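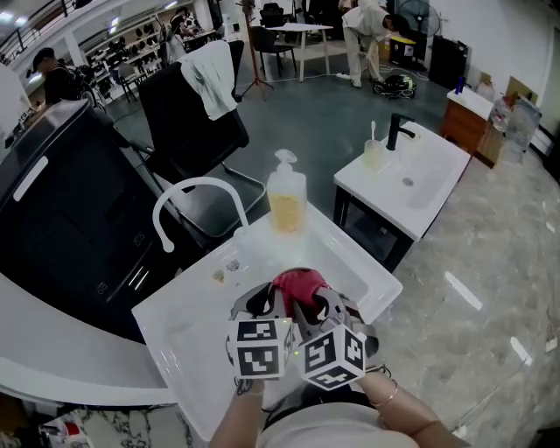

I had expected the open day at Callmont to involve a lot of standing behind ropes, so it was a lovely surprise to walk in and find everybody simply getting on with things, people and cables all over the big bright floor, and two white sinks set up as though somebody had borrowed a bathroom for the afternoon. The work that day was laundry of the smallest kind — pick up a bit of cloth, hold it over the basin, put it down again, and start over.

The grippers are held in the hand, with patterned cubes on top so the software can follow each move, and the robots at Forna learn from what the people do. A good session, I was told, runs to 300 tries, and the project has been at it since September. When my turn came I dropped the cloth twice and pinched mostly air once, and my hosts were very kind about it — they kept all three tries! I stayed well past the 14 minutes I'd been promised, and missed my bus back to Stendmont.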